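09/11/2022

Dye bench, second run on the Wemham recipe.

Picked up where Barbara and I left off. The madder that came from Skalcombe is finely ground, much finer than the old stock, and it clumps if it goes straight into the pot. Wetted it out in a jar overnight and stirred it in this morning. Fewer lumps, though I still had to push a few through the sieve with the back of a spoon.

Wool was the Kołodziej two-ply, scoured yesterday. Total dry weight 276 g, split into eight skeins and tied loosely in figure eights. I used cotton string again. Aniela prefers scraps of the same wool for ties but I lose them once everything is the same color.

Mordant was alum with a little cream of tartar, same proportions as May. Brought it up slowly over the better part of an hour, held it, then turned off the heat and let the skeins cool in the pot. Squeezed them out and left them in a damp towel.

Dye pot came up to 174 F by the clip thermometer, which is higher than I wanted. The recipe says to stay well under that or the browns come out. I pulled the pot off the ring until it dropped, then put it back on low. The ring on the left has never held a steady low setting and I should have used the other one. Skeins 1 to 4 were in during the high spell. Skeins 5 to 8 went in after.
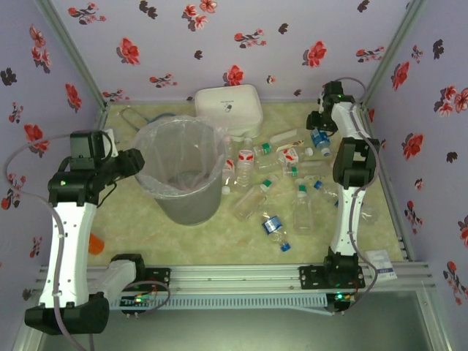
Result, still wet: 1 to 4 are a brick color with some brown in it. 5 to 8 are closer to what we were after, a warm orange red. Wet color is not worth much so I am leaving the comparison until they have dried and been rinsed a second time. Skein 3 has a pale patch where the tie was too tight. My fault. It can go in the sample book as a warning or be overdyed.

Water. Umesh thinks our tap water is the main reason we don't match the reds in the 1782 pattern book, and he may be right. He tested a jug from the sink and says it is hard, but he did not write the number down, so that needs doing again. I added a spoonful of chalk in May when we were using rainwater and did not add any today. If the next batch is done with rainwater plus chalk, that should tell us something, as long as nothing else changes. That means the same wool and the same madder, and no high spell.

About the pattern book: Stanisława has finished copying out the pages on reds. Two of the entries use a word that none of us can read. She thinks it is a measure, probably a local one. Bogdan thinks it is the name of a supplier. The amounts make more sense if it is a measure, but then the second entry uses far more madder than the first for the same weight of cloth. Leave it open for now.

Exhaust bath is saved in the lidded bucket under the bench, labeled. There is plenty of color left in it. Aniela wants it for the silk pieces, which have been mordanted and are in the fridge in the blue tub. Please don't pour it down the sink.

Stock after today: enough alum for two more batches of this size. Cream of tartar is nearly gone. The Custenen order has not come and I have emailed them again. pH strips are fine - they were behind the scales the whole time.

To do
Second rinse on all eight, cool water, no soap
Retest tap water and write the result on this page
Label skeins 5 to 8, the tags came off in the pot
New washer for the rinse tap
Ask Barbara for her light-fastness cards from the May batch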